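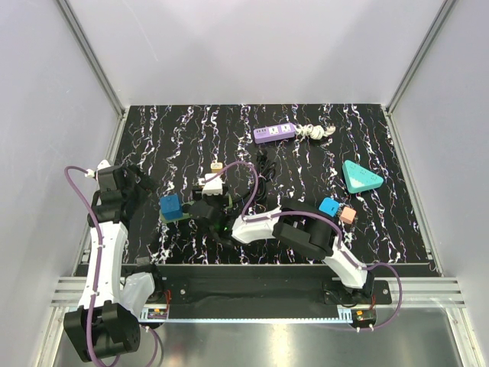

## Table check — power strips and adapters

Date: 2022-05-09
Place: Kasalberg building, room 7, black table with the veined top
List used: Ritus sheet 101, short version

Please mark each point with OK, NO or LATER. Write the comment right after, not on a separate paper.

### Strips

- [x] **Lavender strip, back of table.** OK. Cord is bundled in loops beside it. Before use the loops must be opened fully, a strip should not run with its cord bundled.
- [x] **Small ports on lavender strip.** OK for dust. I did not test if they give power. LATER.
- [ ] **Turquoise triangular strip.** NO. Markings by the outlets are too faint, I could hardly read them. Ask Flutton for new labels.
- [x] **Green strip.** OK for the housing. Please do not put cubes on top of it — there is one dark blue cube on the left end now, and it should stand on the table.

### Cords and plugs

- [x] White cord: no cuts, no brown spots, plug pins are straight.
- [ ] Black power cable: LATER. It is gathered in narrow loops and I want to see it at full length before I sign. The lower part goes toward the green strip and on the black table top it is difficult to see. Somebody can pull it by mistake. Maybe a strip of light tape under it?
- [x] Nothing plugged in during the check.

### Small pieces

- [ ] Pale yellow adapter: NO. The marks on the top face are faint and I could not find the rating. Keep it out of use until we know it.
- [x] Blue rounded block and peach cube: clean, no cracks. They can stay on the table but with more distance between them.

### Table and surroundings

- [x] Table top felt dry by hand, no water or cleaning liquid.
- [x] Metal edging on both sides is fixed, nothing sharp by hand.
- [ ] Wall outlet in the room: LATER. The tester from Roman was not charged.

### Comments

The maximum load on our sheet is 2000 W for one strip, all devices together. In the last check, in June, this number was missing from the list and I have added it by pen. Please print it in the next version.

Never connect one strip into another one. I write it every time and I will write it again.

Order for labels has the number 897. When they arrive, only the turquoise strip and the adapter need to be checked again, plus the points with LATER.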